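Berovis Shared Workshop
Members' Project Gallery: Two-Arm Sorting Table
Posted 2018-04-23

The Berovis Shared Workshop provides bench space, tools and storage to residents who wish to build machines of their own. The project shown on this page is a tabletop sorting station with a pair of robot arms. Work on it began in December, and members have since recorded almost 200 hours against project number 1313.

The arms are fixed to a black aluminum frame that borders the wooden tabletop. Small batteries were chosen as the first parts to be handled.
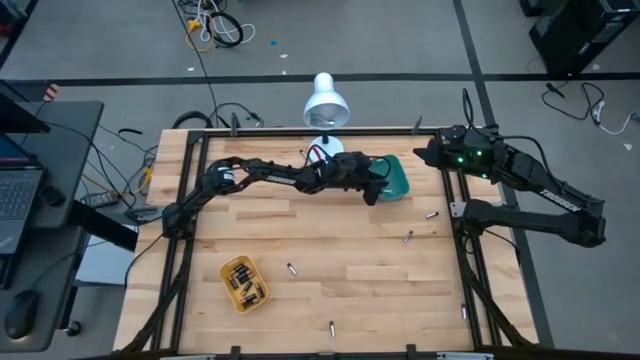

Members agreed early on that the frame should be finished before any software was written. The rails were cut and squared in the metal shop, and the cable routing is to be revised during the next build period. Control programs are kept in the project folder under the name Findard.

Storage bins were added to the list of test objects at the request of the Jireš evening group, which intends to use the station for putting away small hardware.

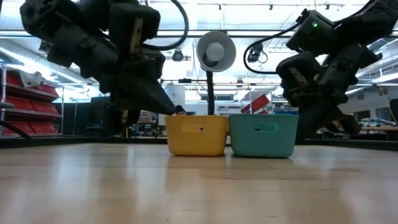

Each motion is rehearsed at low speed and entered in the logbook before it is run at full speed. The logbook is kept in Room 213 and may be read by any member during opening hours.

Members wishing to join the build should complete the Genoter safety course and sign up at the front desk. The course fee is $40. Further pictures will be added to this gallery as the work proceeds.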